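Wondberg Wildlife Clinic: Progress Report to the Duggan Fund
September
Prepared by Róisín Mulligan, clinic manager
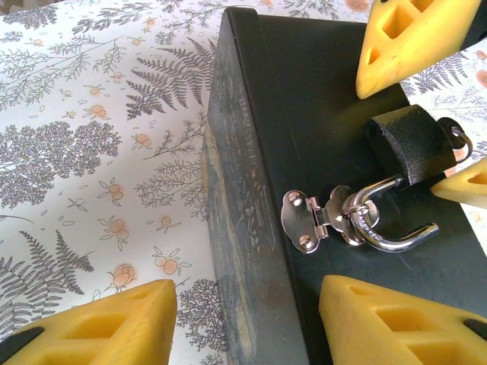
Patients this period
The clinic took in 414 wild birds and small mammals since our last report. Most of the birds were window strikes and fledglings. Mammals were mainly cottontails, plus a few opossums. Intake was heaviest before 9 a.m., when people find animals on their way to work, so we now open the front desk at 7.

Turtle shell repair
Your grant paid for 40 shell repairs and we have finished all of them. Philomena Phelan did the surgery, with two technicians assisting. Calico, the old box turtle hit by a mower in June, needed a second operation after one of the brackets came loose. She is eating again but will stay with us over the winter.

We changed adhesive partway through. The first one took too long to set on damp shell and we lost time on each case.

Spending
We have spent 90 percent of the supplies budget. Pain medication cost more than planned - we had priced it on last year's rates. The rest is set aside for bandaging and X-ray plates.

Records
All charts are now in Skestimo. Older paper files still have to be typed in, and that work is behind schedule.

Next period
Finish the outdoor turtle pen. Train one more technician in wound care. Send you the release figures once the overwintering animals have been checked in spring.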